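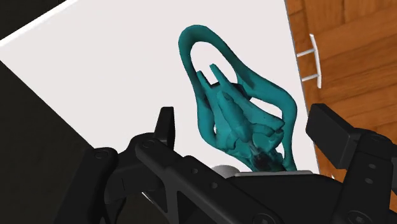

Wrist view with the pads open either side of the teal figurine, Flividden 2 tabletop simulator.

Flividden 2 with the Basa grasping pack
Reviewed April 12, 2019

Flividden is a desktop simulator for pick-and-place work with a single arm and a two-finger gripper. The Basa pack adds furnished rooms, household objects and a set of scripted grasps. I bought both to check routines before they go anywhere near hardware, and ran them for 3163 attempts on an ordinary office PC.

Installation was uneventful. Rendering is good for the price, the linkage on the gripper is modelled joint by joint, and the logs are plain text. My complaint is with contact.

The fault shows up on irregular objects. The pack gives each mesh a simplified collision shape, and on the figurine that shape closes over the gaps. The large oval opening in the loop can be seen through in the render, but the solver treats it as solid. A pad sent into it stops short and the force reading climbs to the limit. In 111 attempts the arm did not halt at that limit. It kept pushing until the object was thrown off the table, and the run was still logged as a completed grasp.

That last part is the safety matter. Anyone using the success column to clear a routine for a real arm would be clearing one that ignores its own force stop.
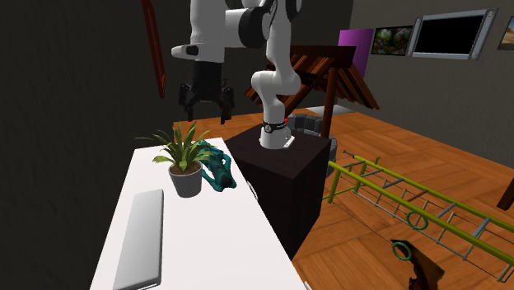
Clutter makes it worse. With the figurine lying up against the potted plant, the planner has to come down close to the leaves, and leaves have no collision shape at all in the default settings. The approach is therefore planned straight through them. Flat items such as the closed grey slab gave no trouble in my runs.

There is a partial cure. Set the collision detail to 80 or higher in the object file and the opening becomes a real opening. Frame rate drops by half. The force stop has to be switched on separately in the room file, where it is off by default, and the manual from Waststead does not mention it. Support confirmed the fault and gave May for a patch.

The rival package from Villanueva costs more and looks plainer, but it stopped at the limit every time.

Rendering: good. Logging: clear but not to be trusted on success. Contact: poor as shipped. I would hold off until the patch is out, or budget a day for editing object files.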